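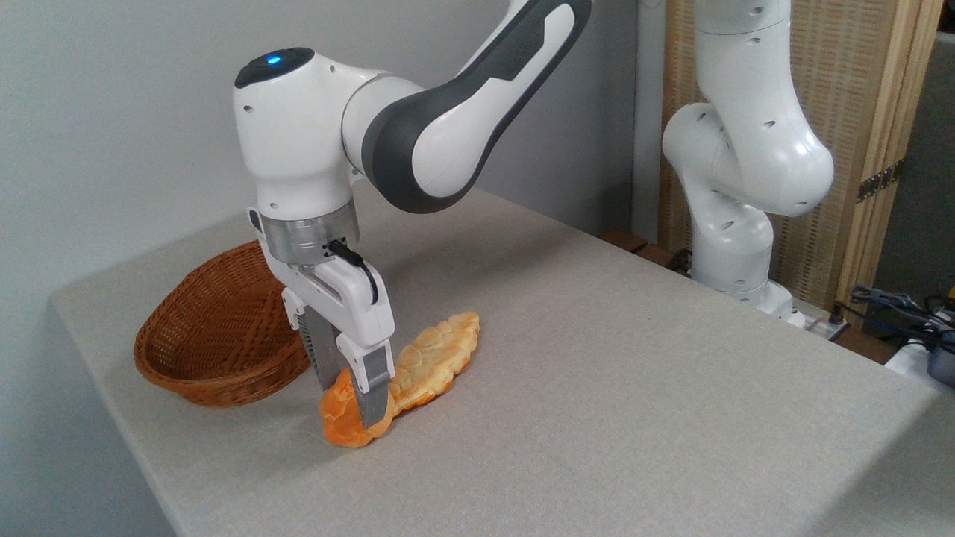
Why does bread have holes in it?

Tiny living things called yeast eat sugar in the dough and give off gas, and the gas gets stuck. Each hole in a slice is a bubble that didn't get out before the oven made the walls firm.

Yes, that means you have been eating yeast burps. You seem fine.

What is yeast, anyway?

Yeast is a fungus, which makes it a cousin of the mushroom. A single one is much too small to see. Dry yeast from a packet looks like beige sand and does about as much as sand, until it gets some warm water. Then it wakes up hungry.

Flour is mostly starch, and starch is made of lots of sugars joined in long chains. Yeast can't eat the chains. Luckily, flour also has helpers called enzymes that snip them into small pieces. The yeast eats the pieces and lets out carbon dioxide, the same gas that makes soda fizzy.

Why doesn't the gas just float away?

Blame gluten. When you mix wheat flour with water, two proteins in the flour link up into a stretchy net. Kneading makes the net stronger, and also makes your arms tired. The gas pushes, the net stretches, and the dough puffs up like a very slow balloon.

Cake batter has a much weaker net, so cake crumbles. Nobody complains.

What happens in the oven?

For the first few minutes the yeast works faster than ever, because it likes being warm. Then it gets too warm, and that is the end of the yeast. Meanwhile the gas swells in the heat, some of the water turns to steam, and the loaf gets one last big stretch. Bakers call this oven spring.

The outside dries out and gets hotter than the middle. Sugars and proteins there react and turn golden, then brown, then – if you went off to watch TV – black.

Try it: the balloon test

You need a small empty bottle, a balloon, a packet of dry yeast, a spoonful of sugar and half a cup of warm water. Warm like a bath, please. Boiling water kills yeast and isn't great for you either.

Pour the water into the bottle. Add the sugar and yeast and swirl. Stretch the balloon over the top and leave it somewhere warm for 40 minutes. The balloon should slowly stand up.

Now do it again without sugar and see which balloon looks more impressive. Don't drink the leftovers. They smell like old socks at a bakery.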